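News desk / Opportunities / Fellowships and calls

Filed under: Middle East, Conflict and Security, Research

Call for Participants: Birken Fellowship in Ceasefire Monitoring and Regional Reporting

The Birken Center for Regional Security invites applications for its next fellowship in ceasefire monitoring and regional reporting. The program is open to analysts, reporters and former field officers who have worked on armed conflict in the eastern Mediterranean, the Gulf or the Horn of Africa. It begins in December and is hosted at the Center's offices in the Cisari Building.

Purpose of the program

Agreements to stop fighting are often signed before the parties have settled who will watch the lines, who will receive complaints and who will publish the findings. The fellowship supports written work on these questions. Each fellow will prepare one long paper and take part in the Center's weekly briefing on truce violations, prisoner exchanges and border crossings. Papers may address a current agreement or an older one, provided that the argument bears on present policy.

The Center takes no position on the outcome of any dispute under study. Fellows are free to reach their own conclusions and will be asked to show the sources on which they rest.
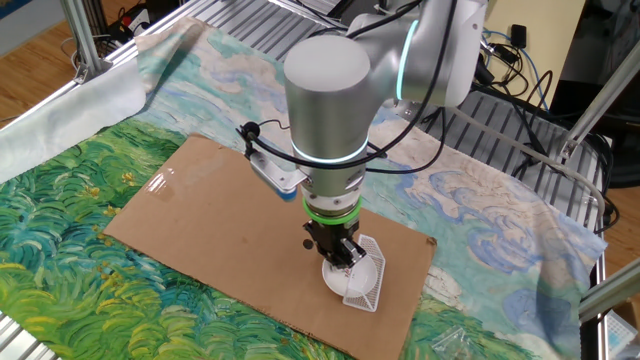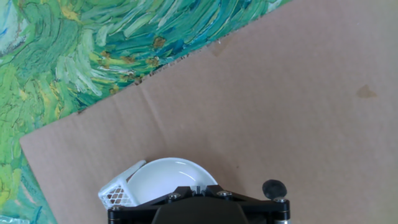
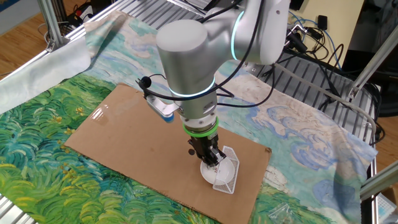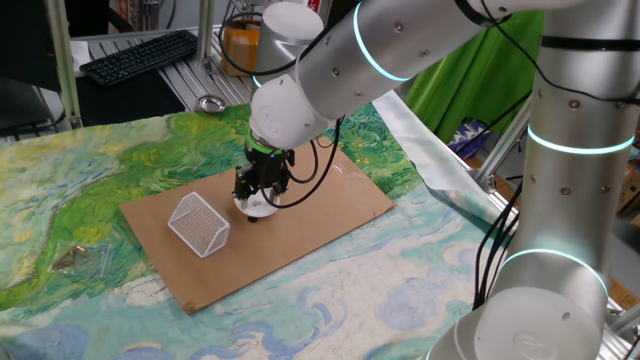 Who may apply

Applicants should have at least 4 years of professional experience in reporting, research, mediation or observer missions. A graduate degree is welcome but not required. A working knowledge of Arabic, Hebrew, Persian or Somali is required — applicants should state clearly whether they read the language, speak it or both.

Serving members of any armed force or intelligence service are not eligible. Persons employed by a political party must leave that post before the program begins.

Terms

The Center will appoint up to 20 fellows. Fellows receive a monthly stipend, a desk and access to the Nwachukwu Archive of truce documents. Travel to the host city is paid once in each direction. The Center does not pay for travel to areas of active fighting and will not approve such travel during the fellowship.

How to apply

Applications must be received by 18th October and should contain:

- a résumé
- a summary of the proposed paper, no longer than 200 words
- one published or unpublished writing sample in English
- the names of two referees

Materials should be submitted through the Fakus portal under reference number 119. Incomplete files will not be reviewed. Selected applicants will be invited to an interview by video with Efua Asante, Director of Fellowships, and a member of the research staff.

Questions on eligibility may be addressed to Hadiza Nwosu in the Fellowships Office. The office cannot comment on draft proposals.

Comments

marlow_t: Does observer work with a local monitoring group count toward the experience requirement, or only international missions?

Fellowships Office: Both count. Please list the dates of each posting in your résumé.

Renata: I read Persian well but barely speak it. Glad to see that is allowed for.

deskeditor: Portal would not take my writing sample the first time. Saved it as a PDF and it went through.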